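Settimio Marchetti
Nov 22, 2021

1/ Right, a few people asked how the move went, so here's the long version. We left a two-bedroom flat with no stairs for a weatherboard place with nine of them, and I have opinions now. Get a cuppa.

2/ Background for anyone who's new: we'd been in the old flat eleven years. You don't notice how much you own when it all has a spot. Then you start taking it out of cupboards and it breeds. We had four colanders. I cook maybe twice a week and Bhat (my partner, goes by the surname, always has, even his mum does it) mostly does toast.

3/ We started packing in June. JUNE. I was very smug about this. I did the linen cupboard and the top shelves in the laundry and told everyone at work how organised I was, and then I did nothing at all until a fortnight before the truck came.

4/ Also, the stuff I packed in June was the stuff I needed in the last fortnight. The spare doona. The good scissors. The folder with the bond paperwork, which I'd labelled "misc 2", thank you past me.

5/ Quotes. I got three. One bloke wanted $1,475 and came round in person, looked in every cupboard, and asked if the couch legs came off. One quoted over the phone in ninety seconds flat. One never rang back. We went with the couch legs bloke and I'd do it again tomorrow.

6/ He also asked if we had a piano. We don't, but apparently people forget to mention pianos. How do you forget a piano??

7/ Boxes! I thought I'd be clever and get free ones from the bottle shop. They're strong, I'll give them that, but they're all tiny and all different, so nothing stacks. By the second night the hallway looked like a game of Tetris played by a possum. Ended up buying a bundle from Brarport, the storage place near the servo, and it was the best money I spent all month.

8/ They do a buyback if you bring the boxes back flat and clean. Ours are flat. Two of them had a soy sauce incident, so we'll see how strict they are about clean.

9/ Labelling. Everyone says label the room. Fine, but "kitchen" on fourteen boxes is no use at 9 pm when you want a fork. What saved us was one plastic tub with a lid that went in our own car: kettle, mugs, tea, forks, loo roll, phone chargers, a sharp knife, a towel each, Panadol and the dog's bowl. Write OPEN FIRST on it in texta. On all four sides if you live with someone who toasts.

10/ Speaking of the dog. She went to my sister's for moving day and I'd recommend that to anybody. She came back two kilos of cheese heavier (a guess, but have you met my sister) and walked into the new house like she'd been paying the mortgage.

11/ Books. I owned too many and put too many in each box, same as every person who has ever moved. The movers were very polite. One of them picked up a box, put it down again, looked at me and said "encyclopaedias?" and I said "cookbooks" and he just nodded slowly. See post 2 about how often I cook.

12/ We had a proper go at culling after that. I gave myself a rule: if I couldn't remember how it ended, it could go. Which is a terrible rule because I can't remember how anything ends. I let go of most of the crime novels and kept every single cookbook, so do with that what you will.

13/ The couch. The legs came off, bless him, and it still wouldn't go round the corner into the lounge. It sat on the verandah for three nights. Bhat had his coffee out there every morning and got quite attached to the arrangement. In the end it went in through the window with the sash out, and I went for a walk so I wouldn't have to watch.

14/ Measure your doorways. Measure the corner AFTER the doorway as well. I measured the doorway, I was so proud of myself.

15/ The internet was its own saga. I'd booked the transfer with Wondero weeks ahead and got a lovely confirmation email for an address one number up from ours. So the neighbours had a technician turn up on their doorstep, and that's how we met the neighbours. They're great! They lent us their wifi for eight days and a stepladder we still haven't given back.

16/ Then the third shed shelf. There's always a bit of a house that comes with the previous owners' leftovers, and ours is the shed. Paint tins with no lids, half a trellis, a biscuit tin of keys. I've tried every key in every lock and got precisely one match, for a padlock that was hanging open anyway.

17/ I'm keeping the tin. You never know.

18/ Post-move money stuff, for those who asked. We'd put aside $4,000 for the lot and came in under, but only just. The sneaky one was cleaning the old place. I thought I'd do it myself, got as far as the oven, and rang a cleaner from the kitchen floor. The other sneaky one was takeaway. We ate so many dim sims. I don't want to see the total.

19/ And $300 went on curtains, because the front bedroom faces the street light and I'm a delicate flower. The old curtains had been "staying with the property" according to the listing. They did not stay with the property.

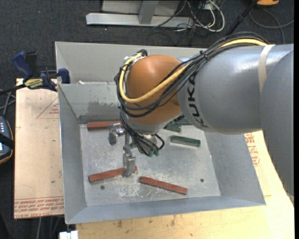 20/ THINGS I'D DO AGAIN
Putting this bit in a list so you can screenshot it.

21/ Pack a bag like you're going on a weekend away. Undies, toothbrush, PJs, work clothes for two days. I did this and felt like royalty. Bhat did not, and wore a shirt from a 2009 fun run to a client meeting.

22/ Make the beds before anything else. Before the kettle, even. At ten at night you'll want to lie down and you won't want to be hunting for a fitted sheet.

23/ Take a photo of the meter readings at both places. Took me five seconds and it's already settled one argument with the gas mob.

24/ Photograph the back of the telly before you unplug it. I've got so many cords that look the same and only one of them makes the sound come out.

25/ Put the screws from each piece of furniture in a sandwich bag and tape it to the thing it came from. I know, I know, your dad told you this. He was right. I did it for the bed and the table and skipped it for the bookcase, and guess which one is still lying on the floor of the spare room.

26/ Redirect your mail early. Ours took ages to kick in and the new tenants at the flat have been collecting it for us in a shoebox, lovely people. I took them a banana bread (from one of the cookbooks!! vindicated).

27/ THINGS I WOULDN'T DO AGAIN

28/ Defrost the freezer the morning of. I cannot stress this enough. I stood there with a hairdryer and a baking tray while two grown men waited to carry the fridge. Do it the day before, and put down more towels than you think.

29/ Move the pot plants in the back of a hatchback with the windows down. The fern will recover. The maidenhair won't, but let's be fair, the maidenhair was looking for an excuse.

30/ Buy new furniture before you've lived there. I ordered a hall table off Drotico the week we signed, and it's beautiful, and it blocks the linen cupboard from opening past halfway. We now own a very thin selection of towels, i.e. the ones I can reach.

31/ Say yes to everyone who offers to help. I love my friends. Six people in a small kitchen all asking where the bowls should go is a lot. Two people and a pizza is the sweet spot, and you can spread the others out over the following weeks when you need a drill held.

32/ Okay, and the mushy bit. I cried when I handed the old keys back, and I was not expecting to. It was a flat with a mouldy bathroom and a bloke upstairs who learned the drums. But I'd painted that hallway twice, and I knew which floorboard to step over at night.

33/ New house has its own noises. There's a tick in the roof after sunset that scared the life out of me the first week. Next door reckons it's the iron cooling down and that I'll stop hearing it by Christmas. The dog barked at it twice and gave up.

34/ The garden's a mystery. Something purple is coming up along the fence and I'm leaving it alone until somebody tells me what it is. There's a lemon tree though! An actual lemon tree, covered. I've been leaving bags of them on people's desks like a weirdo.

35/ Nine stairs, by the way, is fine until you've got groceries. I've started leaving things on the bottom one to take up later, and Bhat walks straight past them every time. There's been a bottle of shampoo there since last week and I'm waiting to see who cracks.

36/ Few replies, since the questions are rolling in. Yes, the movers were insured, and yes, they broke one thing, a lamp I never liked. They were very sorry and I was very brave about it.

37/ No, we haven't unpacked everything. There are five boxes in the spare room next to the bookcase bits. One just says "kitchen?" with a question mark, in my own handwriting, and I'm a bit scared of it.

38/ To the person asking about moving with a cat – I've got nothing, sorry, but my replies are full of cat people so have a scroll. The general advice seems to be one closed room, litter tray in there first, and don't make eye contact.

39/ And if anyone local wants moving boxes before I take them back, I've got a good stack, flat, tape off. First in gets them. The soy sauce two are free.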